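Narnholm Home and Shed Forum > Storage and Shelving > Clear jars and bottles on an open bench, what do you do with them?

cemside_kev
Original poster

I've got a long light-coloured wooden bench top in the back room and I'm sick of the glass on it. Jars, little glass bits, plastic bottles. They come in from the kitchen because they're "too good to throw out" and then they live on the bench until I need the bench, at which point I move them to the other end of the bench.

The room itself is fine. White ceiling with a big white beam across it, white slatted panelling on one wall, a tube light on the wall. Good light to work by. The trouble is all horizontal surfaces.

What I want to know is whether people keep this stuff on open shelves, in drawers, or in tubs with lids. I've tried tubs and I stop looking in them. I've tried nothing else, if I'm being fair.

Pic of how it usually goes.
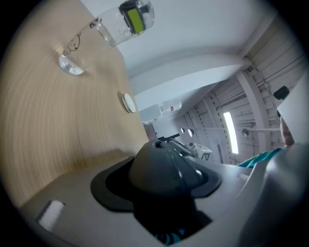

I measured the wall with the panelling and I can fit a shelf 249 cm long if I go wall to door frame. Depth is the bit I can't settle. Too shallow and the big jars hang over the front, too deep and small things disappear at the back. I was going to buy the Trillavent rail kit but the colour they had left was a brown I didn't like, and I'm not painting aluminium.

Any thoughts welcome. Budget is small.

---

tin_and_twine

Drawers. I will say drawers in every one of these threads. Jars standing up in a deep drawer, label on the lid, and you can read the whole lot from above. Shelves mean you only ever see the front row.

---

mossback

Disagree with the above. Drawers full of glass are heavy and they clank, and the runners go. I had a bank of them in the last house and replaced the runners on the bottom one 2 times before I gave up and put paint rollers in it.

Open shelf, one jar deep. If it's one jar deep you can't lose anything. Measure your fattest jar, add a finger's width, and that's the depth of your shelf.

---

tin_and_twine

Your runners were too light for the load. Full extension, rated for the weight, they don't go. But I'll grant you they cost more than a plank and some brackets, and he did say the budget is small.

---

cemside_kev

One jar deep is a good way of putting it. I'd been thinking of the shelf as a place to fit as much as possible and that's how I got the bench I've got.

Fattest jar is an old pickle jar. I could retire the pickle jar.

---

pegboard_pam

Retire the pickle jar.

Also, stop laying jars on their sides. I know why people do it, it's so they fit under something or don't tip, but a jar on its side on a smooth bench top is waiting for you to bump it. Mine went off the back of a bench in January and I was still finding glass in the vacuum weeks later. If it has to lie down, put it in a tray with a lip. An old baking tray will do.

---

mossback

Agree with Pam on the trays. A bit of non-slip drawer liner does the same job if you don't have a spare tray.

Kev, what's actually in them? Empty jars and full jars are separate problems. Full ones want to be where you work. Empties can go up high or out in the carport, and if you haven't used an empty by the end of winter you don't need it.

---

cemside_kev

Mixed. Screws, picture hooks, felt pads for chair legs, and a fair few with nothing in them. The plastic bottles are all empties. I keep them for mixing up plant food and then mix the plant food in the watering can anyway.

---

dry_creek_lou

Put the bottles in the recycling. You've just told us you don't use them.

I'd also keep clear glass away from small clear glass. We sort by how easy a thing is to see, which sounds odd but bear with me. Clear things on pale timber are hard to spot, particularly in the evening with one light on. Coloured lids help a lot. I do yellow-green labels for anything sharp and plain lids for anything harmless, and I can pick the right one from the doorway. Small clear pieces go in a dark saucer so they show up.

---

tin_and_twine

The dark saucer is a good tip. I'm taking that one.

---

graham_of_the_flats

Going to be the grump here. I've read this sort of thread for years and the answer is always a new shelf, and a year later there's a full shelf and a full bench. Before you drill into that panelling, take everything off the bench, put it in a box in the hallway, and only bring back what you go looking for. Give it 15 days. Whatever's still in the box goes to the op shop.

I did this in my laundry and didn't need the shelf I'd already bought. It's still in its wrapping if anyone near Cemside wants it.

---

pegboard_pam

I've done the box thing and I don't think it suits hardware. You might not need a picture hook for six months, and then you need one and you've given it to the op shop. Works for mugs. Doesn't work for screws.

---

graham_of_the_flats

Then you buy a packet of picture hooks. They aren't dear.

---

mossback

With respect, Graham, that's how people end up with four packets of picture hooks. Which is how people end up with jars.

---

dry_creek_lou

You can both be right. Box the empties and the bottles, leave the hardware out of it.

---

cemside_kev

I think that's what I'll do. Empties and bottles into a box today, hardware stays until there's a shelf.

Question on fixing. The panelling is horizontal slats and there are some thin cables running along it. Do I go through the slats into whatever is behind, or do I put a batten up first? I don't know what's behind.

---

jaaskelainen_joinery

I run Jääskeläinen, we do fitted shelving, mostly sheds and laundries. Not selling you anything, you're too far away.

Find the studs first. Don't trust the slats to hold weight, a lot of that panelling is thin and is only there for looks. Once you know where the studs are, run a batten the full length and screw it into every one. Brackets go on the batten. That spreads the load and gives you one straight line to work from, which matters on slats because the slats may not be level themselves. Check with a spirit level, not by eye against the panelling.

On the cables: trace every one from end to end before you drill. The ones on the surface you can see and move aside. It's the ones you can't see that worry me. If you've got a wall light, there's a feed to it, and you don't know which way it comes until you check. Use a detector, turn the power to that room off at the board, and if you're not sure, get a sparky in for half an hour. Don't move any fixed wiring yourself.

Over a run that long you want brackets at every stud. Glass jars full of screws are heavier than people think.

---

cemside_kev

That's very helpful, thank you. I'll get a detector. My neighbour might have one.

What would you use for the shelf itself? I've got a length of pine in the shed but it's got a bow in it.

---

jaaskelainen_joinery

If the bow is slight, put it crown up and the weight will take some of it out. If it rocks on the bench, use it for something else. A lip along the front edge is worth the trouble with glass, even just a strip of beading glued and pinned. Keep it low so you can still lift the jars out with one hand.

---

tin_and_twine

Still think drawers, for the record. But a shelf with a lip is the next best thing.

---

rosella_row

Bit of a tangent. Has anyone tried fixing jar lids to the underside of a shelf and screwing the jars up into them? My dad had a whole row. It keeps the top free for other things and you can see what's in every jar from underneath.

---

mossback

Tried it. It's good for light stuff. Two screws per lid, never one, or the lid spins when you try to undo the jar. And you need two hands every time, one for the jar and one for whatever you were holding, so it gets annoying if you use it a lot.

---

pegboard_pam

I like them for seeds. I wouldn't do it with anything heavy over a bench where I put my hands.

---

rosella_row

Fair enough, Dad's were all rubber bands and fuse wire. I don't think he'd have put bolts in them. He did say once he had 1,000 rubber bands and I believed him.

---

cemside_kev

Update. Empties and bottles are in a box by the back door. The pickle jar is in there too. I can see a good stretch of the bench now and I'd forgotten there was a burn mark on it.

Borrowed the detector. Studs are where you'd expect except for one, which is close in to the door frame, so I'll stop the shelf short of where I'd planned. Haven't drilled anything yet. I want to go over the stretch near the light again before I do.

---

graham_of_the_flats

Good man. Don't open the box.

---

dry_creek_lou

What did you decide on depth?

---

cemside_kev

One jar deep, plus a finger, with the beading on the front. Using the second fattest jar as the measure now — it's a coffee jar. I'll put up a photo when the batten's on, probably after the rain, as I need to cut it outside.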